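Budgeting for a second tabletop arm: what belongs on the request?

Posted by Shamim Jatoi in Equipment and Purchasing

Our department operates one small tabletop arm with a two-finger gripper. It is used to practice picking up household articles and toy blocks, and the recordings are used for training. The head of the department has asked me to prepare a request for a second station for the coming budget year. The form is due in October.

I have received a quotation of $2,383 from Egan for the arm, the gripper and the power supply. The quotation does not include a wrist camera, a table or any spare parts. Plirkis offers a comparable arm at a lower price, but the gripper must be purchased separately and the delivery time is not stated.

I would be grateful for guidance on two matters. First, which items are commonly left off a request of this kind and have to be found later from other funds? Second, is it reasonable to ask for a service contract on equipment of this size? Our purchasing office does not permit a request to be amended after it has been approved.

Flora Baird

I prepared a similar request last year and can speak to both matters.

The items we failed to include were small ones. We had no line for spare gripper fingers, for a replacement camera cable, or for clamps to hold the base to the table. We had also assumed that the computer already in the room would serve both stations. It would not, and the second computer had to wait for the following budget year. I would advise a separate line of $910 for accessories and spares, which is what we ended up spending. Please confirm with your purchasing office that unspent money on that line may be carried over.

With regard to the service contract, I would not request one. The contract offered to us by Kikoretti required the arm to be returned at our expense, and the repair period was 30 working days. We bought 2 spare motors instead and have used one of them.

You should also ask Egan how long the quotation remains valid. Ours expired before the request was signed, and the new quotation included a charge for shipping.

benchtop_ed

get the cheaper one. the gripper is the part that wears out anyway so buying it separate is fine

Flora Baird

I would add a caution to the reply above. A separately purchased gripper may need an adapter plate, and the camera mount may not fit it. Please obtain written confirmation from Plirkis that the parts are compatible before comparing the two prices.

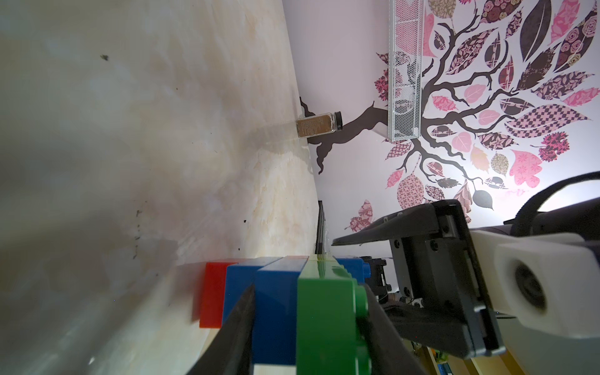
The objects to be handled should have a line of their own as well. Toy building blocks and kitchen jars cost very little individually, and for that reason they are often paid for by staff and never claimed. Our purchasing office accepted a single line reading "handling articles, assorted" with a short list attached. We also entered the table as furniture, which is charged to a different account in our institution. Yours may follow another rule.

If space is limited, measure the full reach of the arm before choosing the table. A wall or a shelf within reach restricts the positions that can be used, and the supplier's drawing may show only the footprint of the base.

Shamim Jatoi

Thank you for these replies. I have asked Egan to confirm the validity period and have written to Plirkis about the adapter plate. The accessories will be entered as a separate line. I have also received a price list from Biso for the clamps and cables and will attach it to the form.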